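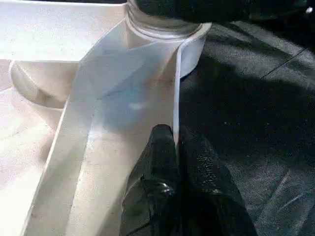 Photo: Wojciech Borkowska

So I finally made it to the open day at the Wasilewska paper mill in Jillbridge, and I'm still finding bits of pulp in my shoes! I'd been meaning to go for years. Tickets were 4 dollars, the parking was free (a field, bring boots), and by ten in the morning the line for the first tour was already past the gate.

The mill stands right on the river, and you hear it before you see it. Our guide had worked there for 26 years and talked the whole way round without looking at a single note. We started in the rag room, where they sort old cotton by feel, and then went down a very steep set of stairs to the beater, a big oval tub that chews the cloth into something like thin oatmeal. It smells like a wet dog in a laundromat. I kind of loved it.

Then came the part I'd been waiting for, making your own sheet. You dip the mold, lift it, give it a little shake and pray. My first one had a hole in it the size of a plum. The kid next to me, who was maybe seven, made a perfect one and did not hide how pleased she was. 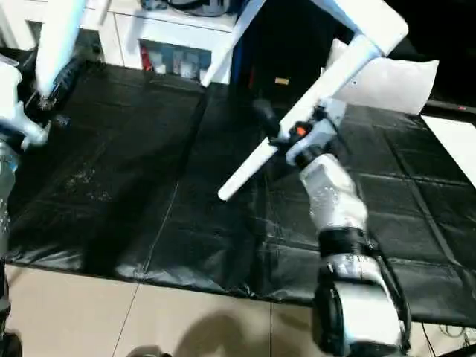
Drying takes far longer than I'd figured, and the loft where they hang the sheets was my favorite room of the whole day, all slatted windows and river air and rows of cream paper moving a little. I bought a pack of seconds up there and started planning what to do with them at home. I want to try marbling, and marbling drips everywhere, so a big sheet of black plastic over the table like the one in the photo is going on my shopping list. The guide said seconds take the ink better anyway, something about the size being uneven.

Lunch was pierogi from the Plilent bakery stand, and yes, I went back. If you go next January, skip the gift shop until the end, and take the late tour, when the light comes in low through the loft. I've got a pack of 100 envelopes now and no one to write to, so send me your address!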